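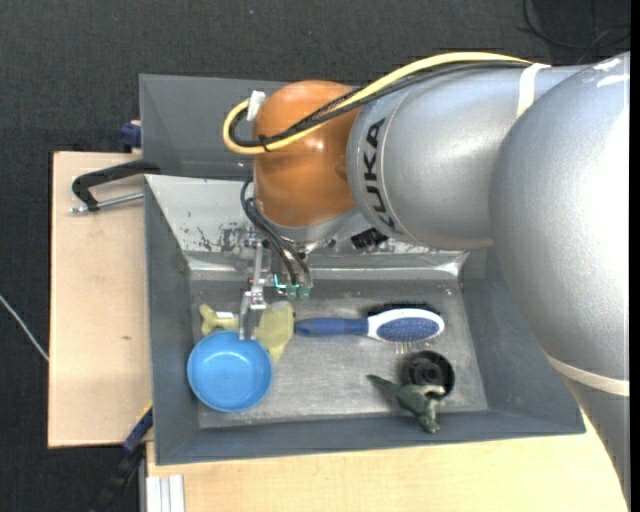 Kiseck open bin, gray, flat rim all the way round. For parts, toys, dishes, whatever you need in one spot. Walls slope in so stuff slides down to the middle instead of hiding in the corners. Dark gray on the sloping sides, good if your things are bright - a blue bowl shows up right away. Doesn't take much to fill a corner of it but a small mixed lot sits fine with room to reach in.

Details
Item no. 797
Color: gray
Shape: rectangular
Lid: none, sold without
Sold singly or in packs of 8

Stacking: empty ones nest, up to 17 high. Don't stack full ones, the rim isnt made for it.

Cleaning: warm water, dish soap, soft cloth. No scouring pads please, they leave marks that won't come out.

Shipping from Camudville, about 8 working days. Orders over 100 bins go by freight, write first and ask for Ildikó Lakatos, she'll work out a price. Smaller orders just use the cart.

Returns: unused only, in the orginal wrap. Keep the slip.

Note - the old Polo bin is gone and not coming back. Polo lids do NOT fit this one. We get asked a lot. The Arsenault shelf does fit, bin goes in long side first and the rim rests on the runners.

Next batch due in November. Packs may run out before then, singles should be ok.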